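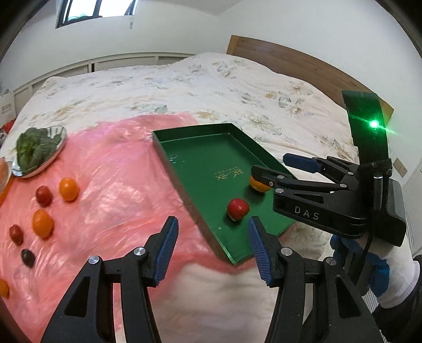
*图:Annunziata Pellegrini*

2019年4月

队里的鼓组在春季巡游之后换了一轮编制,有几个人问我行进速度和鼓点的换算是怎么做的,群里说不清楚,写在这里。

先说背景。Jardale 巡游路线全长不到两公里,中间有一段上坡和两个直角弯。我们队今年分三段:前面舞者,中间鼓组,后面铜管。去年的问题集中在中段,鼓组走到上坡时步幅变短,手上的速度却没有变,结果和舞者之间拉开了一大截,后面的铜管又顶上来。录音里听得很清楚,小号比底鼓晚了将近半拍。

今年的做法是先定步幅,再定速度。

平地步幅按 60 厘米算,两拍一步。速度定在每分钟 90 拍,每分钟就是 45 步,前进 27 米。这个数看上去很慢,但舞者有横向动作,再快她们的转身做不完。上坡段步幅缩到 50 厘米,速度不改,每分钟 22.5 米。也就是说,上坡段每走一分钟会比平地少 4.5 米。这个差额必须让前面的舞者一起承担,所以领舞到坡底的路灯处要给手势,全队同时缩步。三月排练时手势给晚了两次,间距马上就散。

有人建议上坡时把速度提到 108 拍,用步频补步幅。算术上没错,45 步变 54 步,乘 50 厘米还是 27 米。试过一遍,苏尔多鼓背着走不动,第三低音声部的切分全部糊掉。放弃。

## 间距

声音每秒走 340 米左右,这一项很多人忽略。鼓组第一排到铜管最后一排如果拉到 40 米,延迟在 0.12 秒上下。90 拍时一拍是 0.67 秒,延迟接近五分之一拍,耳朵能听出来,脚也会跟着乱。解决办法很老套:铜管不听鼓,看指挥的手。Ayanda Pretorius 今年站在鼓组和铜管之间倒着走,两边都能看见她。她戴白手套,右手只给正拍,左手只给段落。

倒着走要有人扶。直角弯处安排一名引导员,手搭在她肩上,外侧转弯时轻推一下。这件事排练表上写了,正式那天仍然有一个弯没人到位,她自己回头看的路,丢了两小节。

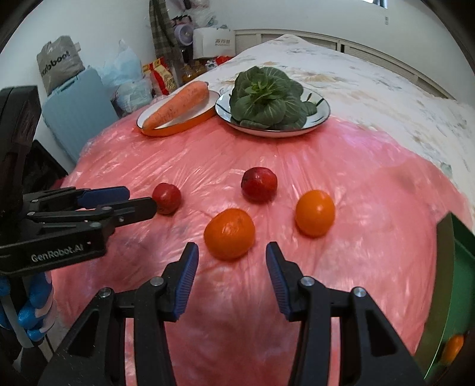
## 鼓皮和调音

两只大苏尔多换成了 Tradus 的合成皮。之前用的山羊皮音色更好,但户外湿度变化大,早上调好的音到中午能掉小三度。合成皮的问题是泛音偏多,在皮面边缘贴一圈毡条可以压下去,宽度 3 厘米,再宽就闷了。

一号和二号苏尔多之间按纯四度调。调音顺序是先一号后二号,对角拧,每次四分之一圈。不要用手机软件看大苏尔多的基频,手机麦克风在低频段衰减很厉害,读出来的多半是二次泛音。我用 Begović 借给我的一只旧音叉,加上耳朵。

小鼓的响弦全部放松半圈。小鼓组八个人同时打,响弦太紧时听起来像一整片噪声,重音出不来。

## 排练记录里的几个数

从二月算起,全队签到 581 人次。鼓组出勤最稳定,铜管最差,主要是和学校乐团的时间冲突。排练场地在 Trostitz 的旧停车场,地面有排水坡度,练出来的步幅偏小,到正式路面上需要重新适应。下一季想改到河边那条路,直线有 200 米,可以完整走完七分多钟的一段而不用掉头。

停车场练习还有一个副作用:四面有墙,反射声很强,大家以为自己声音够大。到了开阔路面上,铃鼓和沙锤几乎听不见。沙锤现在改成双筒的,铃鼓挪到第一排。阿哥哥铃不动。

## 待办

- 鼓带卡扣更换,铁扣磨损的优先
- 上坡段手势提前到路灯前五步
- 倒走引导员固定到人,写名字,不写“待定”
- 哨音信号只保留进入、间奏、停止,其余删掉
- 备用鼓槌放在队尾推车左侧,去年放右侧,拿的时候要绕过铜管

哨音那一条有争议。老队员习惯了六种信号,觉得删了可惜。我听了全程录音,后三种信号一共吹了五次,鼓组正确响应的只有一次,而且那一次可能是碰巧段落到了。

录音我放在共享文件夹里,左右声道分别是鼓组前和铜管后的录音点,时间没有对齐,想自己测延迟的人请先用开场那声哨对一下波形。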